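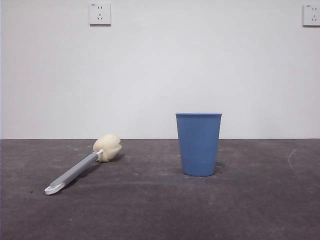
Workshop > Notebook > April

Tuesday, after lunch. Budget day, ugh. Shazia Niazi wants the equipment list by four, so I'm writing down where my head's at before I change it again.

The arm: Grodo quoted 16 weeks, Vistik quoted 14 and throws in the mounting plate (yes please!). Vistik costs more up front but I've wanted that plate since last year, so I'm leaning that way - ask me again tomorrow.

Grippers: two, plus a spare set of finger pads. We never have spare pads and I'm tired of it.

Power: going with the wall sockets for now, both on the same side. Need a proper extension with a switch, and cable covers so we're not tripping all summer. Has anybody checked what the controller pulls at startup? I haven't.

Floor: bare concrete, dusty. Want it sealed before anything gets bolted down. Larach can do it but wants 20 days' notice, so that call goes out today.

Small stuff: 47 bolts on the parts list, ordering a full box.

Comments (2)

Arain: Get the longer controller cable! We always regret the short one.

Shazia Niazi: Fine with Vistik. Send me the startup number first please.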